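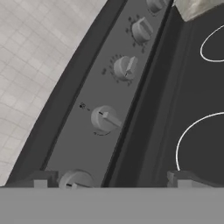

Evelien Van der Linden
Contributing editor, automation

Turning a stove knob is a rotation of a few centimetres of plastic against a spring and a detent. A child can do it, which is why we put covers on them. For a two-fingered gripper it remains one of the more reliable ways to fail a kitchen benchmark, and it fails for reasons that have little to do with intelligence in the popular sense.

The simulated range at the top of this page has its knobs set in a row along a control panel, several with a raised grip on its face. The grips do not all point the same way. A person adjusts to that without noticing. A controller has to estimate the angle of the grip, line up two flat fingers on either side of it, close with enough force to hold and not enough to drag the knob off its axis, and then rotate about a centre it can no longer see properly, the gripper itself now being in the way.

Skelia, a software firm that builds test kitchens for robot developers, has made the knob one of its standard tasks. Its current suite, released in July, contains 100 household chores, and each is run 200 times with the layout and lighting shuffled. Arnout Brouwer, who leads the evaluation work, sorts the chores by what he calls contact difficulty. Picking up a mug sits near the bottom. Opening a drawer is a little higher. Knobs, zippers and jar lids are near the top.

"With a drawer you can be out by a centimetre and the handle will forgive you," Brouwer says. "With a knob the error goes straight into the wrist. You get a slip, or you get side load, and either one ends the attempt."

The scoring is strict. An attempt counts if the knob finishes within 6 degrees of the requested setting and the gripper lets go cleanly. Earlier versions of the suite accepted any movement away from the off position, and results looked very good. When the tolerance was added, the leading controller lost nearly half its passes. Brouwer regards the older figures as worthless for anyone planning to cook.

Simulation is the obvious place to do this work. A virtual range can be reset instantly, and a controller can practise 3000 turns overnight without wearing out a valve stem. The drawback is friction. Skelia models each knob as a hinge with a damping value and an optional click at the off position. Real knobs have play in the shaft, a film of cooking oil, and in the case of gas models a push-to-turn interlock that requires force along one axis while rotating about another. Controllers trained on the simple hinge tend to meet the interlock and stop.

Shop floors have had a version of this problem for decades and have mostly engineered around it. At the Boersma plant in Traltdale, where small pump assemblies are put together, a robot arm sets flow valves before leak testing. It does so with a socket machined to fit the valve head, on a fixture that presents every unit at the same angle. Cycle time is steady and the arm needs no camera for the step. Change the valve supplier, though, and the socket has to be remade, the fixture shimmed and the program checked.

A household offers none of those conditions. The appliance is whatever the previous owner installed. Knobs are moulded in a hundred shapes, and their markings wear off. A home robot could carry a tool changer with a drawer full of sockets, but no manufacturer I spoke to is proposing one.

Nisness, which makes grippers for light assembly, is trying an intermediate route. Its prototype fingertips have a soft pad over a rigid core, with a shear sensor between the two. When the pad begins to slide, the controller reduces rotation speed and re-centres before continuing. On a bench fitted with salvaged range knobs the approach is slower than a rigid finger but drops fewer turns. The company has not published results and says the pads still degrade when exposed to grease.

There is also the question of what a completed turn means. A simulator knows the joint angle exactly. In a kitchen the robot must read a printed scale, often partly hidden by its own hand, or confirm the result some other way. Connected appliances can report their settings over the network, and several developers plan to rely on that. It would cover newer ranges and leave out most of the ones now in use.

Brouwer's group is adding the interlock to its next release, along with worn markings and loose shafts. He expects scores to fall again.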